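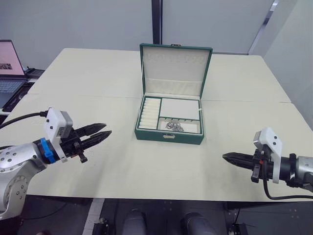
Page 602

Camunico Jewelry Storage
Collet Series, Latching Boxes

The Collet Series is the standard line of lidded jewelry boxes supplied by Camunico to retail counters, hotel boutiques and private customers. Boxes in the series share a common body size and are offered in several exterior colors. Interior layouts differ by model. Customers replacing a box bought under an earlier catalog should compare the layout code on the original invoice with the list at the foot of this page.

Construction

The lid is hinged at the rear and closes with a front latch. Exterior coverings are selected for even color, and slight variation between production lots is to be expected. Orders of 2 or more boxes for the same display are filled from a single lot when the request is noted on the order form.

Linings are supplied in white or cream. Darker linings were withdrawn from the series in July because of repeated reports of color transfer to pearls and pale enamel. Remaining stock is available through the Gotel warehouse and is sold without right of return.

Use

Ring rolls hold a band upright by gentle pressure. Wide bands and rings with raised settings should be placed at the ends of a roll, where the padding gives more easily. Fine chains should be fastened before storage and hung singly. Earrings with posts may be left in the slotted panel; clip earrings are better kept in the open compartment.

Silver tarnishes in any box that is opened often. An anti-tarnish strip may be laid in the open compartment and should be changed according to the instructions of its maker. Strips must not touch the lining directly.

Care

Wipe the exterior with a soft, dry cloth. Do not use alcohol, furniture polish or leather cream. The lining may be brushed lightly with a clean, dry brush. Boxes should be kept out of direct sunlight and away from radiators. Do not lift a box by its lid.

Packing and Shipment

Each box is wrapped in tissue and packed in its own carton. Trade cartons are shipped on pallets of 100. The current production run is 2,610 boxes, of which nearly all of the Layout D allotment has been reserved by existing accounts. New accounts wishing to order Layout D should write to Victor Masanja, Trade Sales, before submitting a purchase order.

Repairs

Latches and hinges are replaced free of charge during the warranty period on presentation of the original receipt. Relining is carried out by the Dadis workshop under the direction of Thibault Aubert. An estimate is sent to the customer before work begins. Boxes must be emptied before they are sent, and Camunico accepts no responsibility for items left inside.

Layout Codes

Layout A: ring rolls only
Layout B: ring rolls and open compartment
Layout C: watch cushions and open compartment
Layout D: ring rolls, open compartment and chain hooks, with earring slots and pocket in lid

Prices and availability are those in effect on July 28, 2018 and are subject to change. Trade discounts do not apply to repair work or to withdrawn linings.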